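Nadoten shows its robot helpers, with people still holding the grippers

PRIRKSIDE, May 4, 2024. Anyone who came to Nadoten's open day hoping to see a robot tidy a desk left with a brochure and a cup of coffee.

The company, which rents the second floor of the old Burine building, has been promising a home and office helper since November. Its invitation spoke of "everyday chores, handled." On the day, the chores were handled by staff, who stood at ordinary desks with a gripper in each hand and moved ordinary things from one spot to another. The motions are recorded and later used to train software. The software was not on show.

Anum Gondal, who runs the program, told visitors that this is how the work gets done and that there is no quick way past it. She said her team has logged 1,025 sessions so far. Asked how many of those have led to a machine doing the same job by itself, she said the company was "not sharing that number yet."

A single arm, sold under the name Batista, was parked by the entrance with its power off. A sign said it would run at 2 p.m. At 2:20 the sign was taken away. A staff member blamed a software update.

What visitors could watch was the hand work, and it is slow. Paper goods seem to get a lot of attention. Gondal said thin, flat items are hard for jaws to pick up cleanly, and that her team spends more time on them than on cups or bottles.

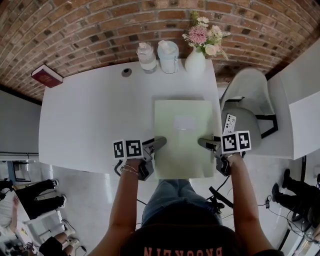

None of this is a scandal. Plenty of firms collect data the same way, and Gondal was more open about it than the invitation was. But Nadoten is asking offices in town to sign up for a trial at $33 a week per desk, and it could not say when the trial would start or what the arm would do once it got there. The sign-up sheet had 13 names on it by closing time.

Another open day is planned. No date was given.

Related
Burine building gets new elevator after long wait
Parking rules to change near Prirkside station
Library drops self-checkout plan

Comments (3)

deskjockey: So $33 a week for a thing that was switched off. My stapler is cheaper.

M. in Prirkside: I went and thought it was pretty interesting. They let you ask anything you wanted. The arm being down was a letdown, I agree.

oldmill77: Did they say if the elevator will be working for the next one?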